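一条轻轨线,把大学带到河对岸

特稿

Wiltcombe大学的老校区坐落在旧城的坡地上,三面是民居,一面是河。校园里最后一块空地是体育馆后面的砾石停车场,后来也盖了楼,盖的是化学系的实验室。再往后,学校要添一间教室,就得先拆掉一间教室。

这种局面持续了很久。物理系的研究生把办公桌搬进了走廊尽头的储藏间,图书馆把期刊装箱寄存在城外的仓库里,读者要提前一天填单子。音乐系租用河边一座旧粮仓排练,冬天弦乐组戴着露指手套。学校的空间规划部门每年都会编一份清单,列出各院系提出的用房申请,清单一年比一年厚,能够满足的却没有几项。

河对岸的Tilard是另一番样子。那里曾经是货运编组站和几家罐头厂的地盘,铁路改线之后,厂房陆续空了出来。留下来的居民大多住在编组站南侧的几条街上,房子是早年给铁路工人盖的,两层,砖墙,门前有窄窄的台阶。从老校区的钟楼上望过去,可以看见Tilard的水塔,直线距离并不远,但要走到那里,得先下坡,过桥,再绕过整个编组站,步行将近一个小时。

学校买地的事,起初知道的人很少。几笔交易都是通过一家名叫Gezer的地产公司完成的,买主一栏里没有出现大学的名字。按照校方后来的解释,这样做是为了避免地价被抬高。居民的看法不同。他们在街区会议上反复提起的一件事是,罐头厂旁边的一家五金店和一家面包房,正是在那段时间里没有续上租约的,店主当时以为自己在跟一家普通的开发商打交道。

消息公开之后,双方的关系僵了很长时间。学校在Tilard办过两次说明会,第一次来的人坐满了教堂的地下室,第二次只坐了前几排。有人在发言时问,既然地已经买完了,现在来征求意见还有什么用。主持人回答说,规划还没有定,可以一起商量。这句话在会议记录里保留了下来,后来被很多人引用,引用的人立场各不相同。

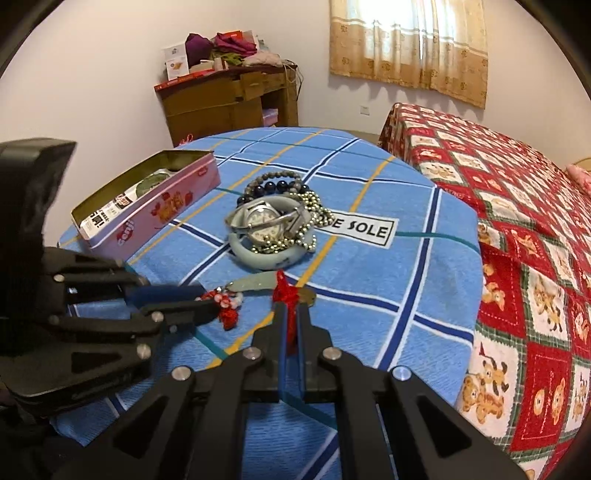

真正让事情有了进展的是交通。市里当时正在讨论一条轻轨线,原定的走向是沿河北岸往东,经过老城和医院,不过河。大学的规划部门算过一笔账:如果对岸的校区建起来,每个上课日往返两地的学生和教职工会有3878人次,靠班车根本运不过来,桥上的车道也容不下那么多班车。学校于是提出,愿意承担一部分费用,请市里把线路往南拐一个弯,过河,在Tilard设站。

市里的答复拖了两个冬天。反对的意见主要有两类。一类来自北岸东段的居民,他们担心线路一拐弯,自己那一段就会往后排。另一类来自Tilard本地,担心车站一通,房租跟着涨,老住户反倒住不下去。后一种担心并不是没有根据的,车站选址的几个方案刚刚见报,编组站南侧就有房东开始翻修外墙。

最后通过的方案是一份折中的文件。线路过河,但北岸东段同期开工。大学在对岸的第一批建筑里要留出底层沿街的铺面,租给本地商户,租金按旧城的标准,不按新区的标准。学校还要拿出一块地建住宅,其中一部分面向在Tilard住满一定年限的居民。文件的附录里有一张表,逐条列出了学校的承诺和完成期限,这张表如今贴在Tilard图书室的公告栏里,旁边有人用铅笔在已经做到的条目后面打了勾。

第一批建筑共有六栋。工程学院搬来了,一同过来的还有环境科学系和一部分设计专业。最先完工的是工程学院的主楼,由罐头厂的包装车间改建而成,保留了锯齿形的屋顶和朝北的天窗。建筑师原本想把车间里的起重机轨道也拆掉,学院的实验室管理人员看过之后要求留下,现在轨道上装了新的电动葫芦,仍然在用。

编组站的土壤治理花的时间比预计的长。这一带存放过机油和枕木防腐剂,表层土要挖走,运到有资质的场地处理,再回填干净的土。施工队挖到调车场西端的时候,碰上一段没有标在图纸上的砖砌涵洞,里面还有水在流。查了旧档案才知道,那是编组站建成之前一条小河的河道,后来被盖住了。设计单位改了方案,把这段涵洞打开,做成一条浅沟,沿着新校区的主路往南走,雨天可以排水。学生管它叫"暗河",虽然它现在已经不暗了。

学生宿舍是争论比较多的一项。校方起先打算把对岸校区只用来上课和做实验,学生仍然住在老校区,每天坐车往返。学生会反对,理由是工程学院的课经常排到晚上,末班车之后没有办法回去。Tilard的居民意见不一,有人怕吵,也有人觉得晚上街上有人走动是好事。最后建了一栋1077个床位的宿舍楼,放在校区的北缘,靠河,离居民区最远的地方。

宿舍楼的设计有一些妥协的痕迹。为了不挡住南侧街道看河的视线,楼体分成了高低不同的三段,中间那一段只有四层。高的两段里房间较小,低的一段里房间大一些,新生入住时都想去中段,结果校方改为抽签。公共厨房每层一个,洗衣房设在地下,从洗衣房有一条走廊通到自行车库。自行车库开放第一年就停满了,后来在楼外加了棚子。
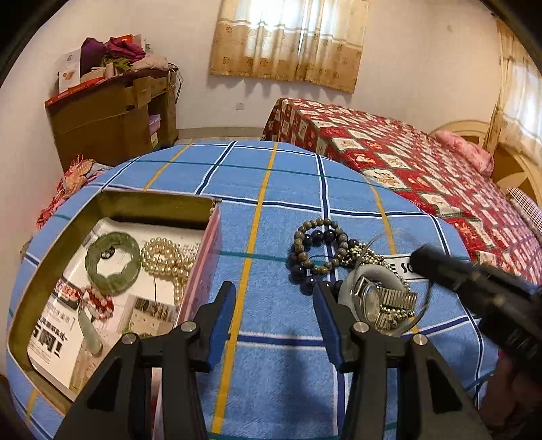

住进去的学生对宿舍楼的评价多半集中在两件事上,一是窗,二是风。窗开得很大,白天不用开灯,可是靠河的房间在秋天以后风声不小,窗框的密封条换过一遍,好了一些。风的问题出在楼和楼之间的通道上,冬天从河面上过来的风被两侧的墙一夹,走路都要低着头。规划部门请人做过测试,在通道的入口处种了两排常绿树,树还小,效果要再等几年才能看出来。

轻轨在宿舍楼启用后的第二个春天通车。Tilard站设在原来的编组站办公楼旁边,站台不长,能停两节车厢。从老校区脚下的河岸站上车,过河,到Tilard,车程6分钟。通车以后,原先那条要绕编组站的步行路线也改了,站台南端架了一座人行桥,直接落在铁路工人住宅的街口。桥的位置是居民提出来的,学校最初的图纸上,这座桥落在校区里面。

老校区也因此腾出了一些地方。工程学院搬走之后,原来的楼经过翻修,给了人文学院和一部分行政部门。图书馆把寄存在城外的期刊运了回来,读者不再需要提前填单子。物理系的研究生有了自己的办公室,走廊尽头的储藏间重新用来放扫帚和梯子。音乐系还在粮仓里排练,这是他们自己的选择,据说那里的声音好,学校给粮仓装了暖气。

两边校区分开以后出现的问题,也有一些是当初没有料到的。最常被提到的是课表。一名主修环境科学、辅修历史的学生,可能上午在对岸做实验,下午回老校区上讨论课,中间还要吃午饭。教务部门把两个校区之间的课间延长了,但只延长了一部分时段。食堂的高峰也因此错开,老校区的食堂在正午最挤,对岸的食堂要到下午一点多才坐满。

另一个问题是归属感。工程学院的教师里有人觉得自己被送到了河对面,学校开大会、办典礼还是在老校区的礼堂,他们要专程坐车过去。近几年学校把一部分公开讲座和毕业展挪到了包装车间的大厅里,那里的座位不如礼堂舒服,但装得下更多的人。展览对居民开放,平日下午常有人带着孩子进来,在大厅里转一圈,再从沿街的门出去。

沿街的铺面经过了几轮更替。最早进来的是一家理发店、一家修车铺和一家卖午餐的小馆子。小馆子撑了一年就关了,假期里没有学生,生意一下子断掉。接手的人把营业时间改到了清晨,做早班工人的生意,学期中再加开午市,这样维持了下来。修车铺一直都在,自行车库的棚子下面有一半的车都在那里补过胎。当年没能续租的面包房没有回来,五金店回来了,占了转角的一间,比原来的店面小。
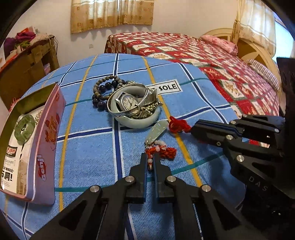

住宅那一块进展最慢。文件里承诺的面向老居民的住房,第一期已经交付,第二期还停在招标阶段。拖延的原因有好几个,材料涨价是一个,另一个是地块边上的一段旧铁路用地,产权一直没有理清。规划部门说,产权的手续有望在明年夏天之前办完。Tilard图书室公告栏上的那张表里,这一条后面还空着,没有打勾。

房租的变化也在那张表之外。学校的铺面按旧城标准收租,可是街对面的私人房产不受这份文件约束。离车站近的几条街,租金涨得比别处快,有些住了多年的租户搬到了更南边的Drikville。Drikville目前没有轻轨,只有一条公共汽车线,每小时两班。市里在讨论把轻轨往南再延一段,延到Drikville的旧市场。大学这一次没有表示要出钱,只说支持市里的研究。

规划部门手里仍然有一份清单。地还剩下两块,一块是编组站最东端的三角地,形状不规整,夹在轨道和河堤之间;另一块是罐头厂的锅炉房和烟囱,烟囱已经加固,锅炉房的屋顶漏雨。三角地有人提议建温室,也有人提议干脆留作球场,附近的孩子现在就在那里踢球。锅炉房的用途讨论过几轮,设计专业想要一个铸造和烧陶的工坊,居民提出做室内市场,冬天可以摆摊。

下一轮讨论仍旧安排在教堂的地下室,晚上七点开始。议程已经贴了出来,一共两项,第一项是锅炉房,第二项是人行桥上的路灯。路灯有几盏不亮,居民写信反映过,桥面归市里管,灯归学校管,电缆从轻轨公司的配电箱里接出来,三家要一起到场才能把这件事说清楚。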